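We use cookies to improve your visit. By continuing to use this site you accept our use of cookies.

Records of Prordale folk beliefs about illness to go on public display

23 October 2019
By Storero Press Office

A collection of 418 handwritten accounts of folk beliefs about sickness and death will go on show in Runotholm next April. The accounts come from 14 villages in and near Prordale and have been held by the Storero archive since it opened.

Most deal with the winters when fever went through whole households. Families wrote down what they thought had caused it: a bird in the house, a well opened on the wrong day, or a dead neighbour who would not lie quiet. Several describe stones placed on graves to keep the occupant in. Others list cures, among them onions hung over the bed and a tea made from elder bark – the archive does not recommend either.

The display will fill four rooms. The first covers signs and warnings, and the last is given over to burial customs. Transcripts will be printed in large type beside each account, as the handwriting is often hard to follow.

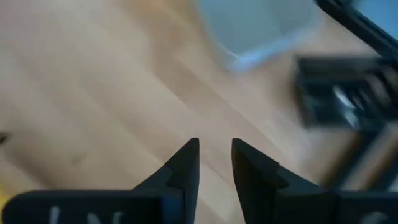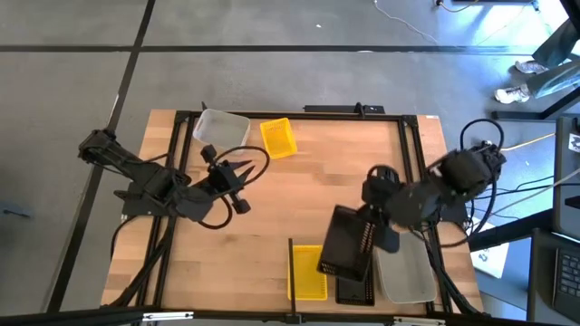

Did people in Prordale believe in vampires?

The word does not appear in any of the accounts. Many writers did believe that the first person to die in an outbreak could draw relatives after them, and they took steps at the graveside to prevent it. Similar beliefs are recorded in many parts of Europe.

A book of selected accounts will be published by Çınar to go with the display. It includes a map of the villages, a glossary of dialect words and notes on the illnesses that may lie behind the stories. Spelling has been left as the writers had it, with explanations in the margin.

Entry to the display is £6, and free for children and Runotholm residents. School groups should book in advance through the Storero education desk. Some of the material describes the deaths of children, and teachers may wish to read the transcripts beforehand – copies can be sent by post or email.

Opening hours will be announced in the new year.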